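When the Gripper Would Not Let Go: Chutima Kamolrat on the Prulari Arm Incident
Institute Bulletin, March 2021
By Charoen Chantharasri

The review of the January incident at the Pongsiri laboratory was completed last month, and its findings have been sent to all project staff. Chutima Kamolrat led the review. She agreed to discuss it with the Bulletin on the condition that the operator on duty not be asked to comment separately.

The facts are not in dispute. A Prulari arm was running an unattended-motion test on a padded household item. It was to take hold of a cover, lift it a short distance, and release it. The arm took hold and lifted. It did not release. The controller then issued a second command to close, and the arm continued upward with the item until Orathai Ongart pressed the emergency stop. There were no injuries. The wrist joint was damaged and one finger pad was torn.

"The stop worked as it should, and she was standing where the procedure told her to stand," Kamolrat said. "I want that on record first. The failure was already in the system before anyone switched the arm on that morning."

The source of the fault lay in the demonstrations from which the arm had learned. These are recorded by people working with hand-held grippers, one in each hand, on ordinary soft goods: covers, pillows, quilted items of various kinds. Each tool records its position and how far its fingers are open.

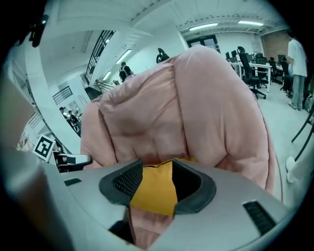
Yellow fabric between the finger pads of a hand-held gripper, with pink padded material above.

On one of the five tools in service, the sensor that reads the finger opening had worked loose from its mount. Over a session the reading moved, little by little, until fingers that were fully open were reported as nearly closed. The review traced the fault to 140 recordings out of the 1485 in the set used for training.

Asked whether a share of that size could account for what took place, Kamolrat said that the total was the wrong figure to look at. "If you spread those recordings evenly across every task, I doubt we would have seen anything. But that tool was used mostly for release. So for one kind of movement, on thick material, a large part of what the arm had been shown was wrong. It had been taught that letting go looks like holding on."

Thick material made matters worse in a second way. With a rigid object, the fingers stop when they meet it, and a false reading is easy to catch against the known width. Padding gives way by an amount that depends on how it is bunched. The automatic check in the Stanevetti software allowed a wide margin for soft goods, and the faulty readings stayed inside it.

"Somebody set that margin for a good reason," she said. "Without it the check would have rejected most of the honest recordings. What we did not have was a second check — open the fingers on nothing, read the value, close them on nothing, read it again. It takes very little time. We had it for the arm and had never written it down for the hand tools."
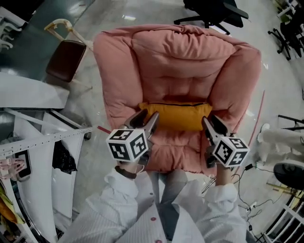

Gleice Honorato has argued in a written response to the review that the sensor has been given too much of the blame, and that an arm should not be able to keep pulling against a load whatever it has learned. The response asks for a fixed limit on force at the wrist, set outside the learned controller and not adjustable during a test.

Kamolrat did not disagree. "That point is correct, and it is now the second recommendation. I would have made it the first, but the recordings were still being used every day, and that had to be dealt with at once." The limit was installed before the arm was returned to service. She declined to say what value had been chosen, as testing on heavier items is still under way.

Under the first recommendation, every hand tool is read fully open and fully closed at the start and end of each session, and the values are saved with the recordings. If the two sets differ by more than the permitted amount, the session is held back. The loose mount has been replaced with a Heltmont part on all five tools, including those that showed no fault.

The affected recordings have been removed. A further 700, made with other tools in the same period, are being examined by hand under Prapai Meesuk. Kamolrat said she had no strong expectation of what that work would show.

The review also records several smaller matters of housekeeping, among them the routing of cables on the floor where operators stand and the distance between the arm and the nearest desk. Neither contributed to the incident. "People look down at their hands when they do this work," she said. "They are not looking at their feet. I asked for the cables to be included because I did not want a separate review for that."

Staff who have used data from the January set in their own projects are asked to compare their file lists with the one attached to the findings and to report any match to the safety office.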